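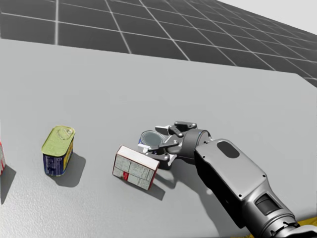 Section 4: Filing a complaint about the police through Braltance

Braltance is the online service Rindton residents have to use if they want to complain about a police officer, a patrol, a custody desk or the way a call was handled. It replaced the paper form 649 in July. The launch leaflet said the new service would make complaining "simple, open and quick". It is quicker than the paper form. You may judge the other two for yourself by the end of step 14.

This section covers setting up an account, sending a complaint and keeping hold of it afterwards. Appeals are in Section 5. Complaints about the Clilthorpe control room go through the same screens, with one difference, marked at step 7.

Before you start

Have these to hand:
– an email address you can open on the same device
– the date and place of the incident
– the officer's collar number, if you have it
– any reference you were given at the time (stop slip, crime number, call log)

Note: The start page says a collar number is "required". You can send the form without one. Type UNKNOWN in capitals. Lower case is refused with a message telling you to "check your officer", which has put off more than one person.

Setting up the account

1. Open the Braltance start page and choose New user. Do not choose Guest. A guest complaint is accepted, but you can't look at it again once the window is closed.

2. Enter your name and email address. The box for a phone number is marked optional. If you fill it in, officers may ring you instead of writing, and you will have no written record of what was said.

3. Open the confirmation email and follow the link. It works for 30 minutes. If it has run out, ask for a new one from the sign-in page and throw the old one away.

4. Set a password, then sign in.

5. Under Preferences, switch on "Send me a copy of every update". It is off to begin with. The help page claims that users will be told of "all important changes" either way, without saying who decides what is important.

Caution: The tick box at the foot of this page, "I am happy for my matter to be settled informally", comes already ticked. Untick it unless you are sure. An informal settlement closes the case, and the force's own rules give you no right of appeal afterwards.

Writing the complaint

6. Choose Start a matter. (The word "complaint" does not appear on this screen. This is the right place.)

7. Pick the station from the list. For the control room, scroll past the stations to Partner services and choose Clilthorpe. If you pick Rindton Central for a call-handling complaint it will be sent back, and the date of your complaint will become the date you send it again.

8. Choose a category. There are plenty, and several overlap. "Manner" covers rudeness. "Conduct" covers force, searches and dishonesty. "Service" covers late arrival, lost property and most of what does not fit anywhere else. If you are told by someone at the counter that yours is a Service matter, ask why before you agree. Service matters are left out of the yearly misconduct figures.

9. Write your account in the large box. The limit is 2,000 characters, spaces included. Past the limit the text is cut without any warning, so write it elsewhere first and paste it in.

Put things in the order they happened. Say what you saw and heard, and keep what other people told you in a separate paragraph.

10. Add files if you have them. Photographs and PDFs go through. Video is said to be supported; in our tests short clips were accepted and longer ones sat at "uploading" until the session ended. If yours does this, write "video available on request" in your account and keep the original.

Caution: Do not send your only copy of anything. Do not trim or brighten a photograph or a clip before you send it.

11. Choose Review. Read the whole page again, including the category, which sometimes slips back to Service if you have used the Back button.

12. Choose Send.

After sending

13. Save the receipt page as a PDF or print it. It shows a reference starting with BR and the time of sending. The email that follows has the reference but leaves out your text.

14. Sign in after a week and look at the status line. What the words mean, as far as we can tell:

Received – it is in the system.
Allocated – it has been given to someone. You should be able to see a name. If the name is blank, write and ask for it.
Under review – anything from active work to none at all. This status does not change when the case is being worked on.
Resolved – closed by the force, whether or not you agree.

Note: The force says the service has handled 3,000 matters and that most users were "satisfied with the process". The survey behind that line is sent only when a case is marked Resolved. Nowicki, the company that built Braltance, was asked how many people began a complaint and gave up before step 12. We had no reply by the time this section was checked.

Section checked by Lerato Le Roux, Fri 20 December. If a screen no longer matches a step, go by the screen and let us know which step it was.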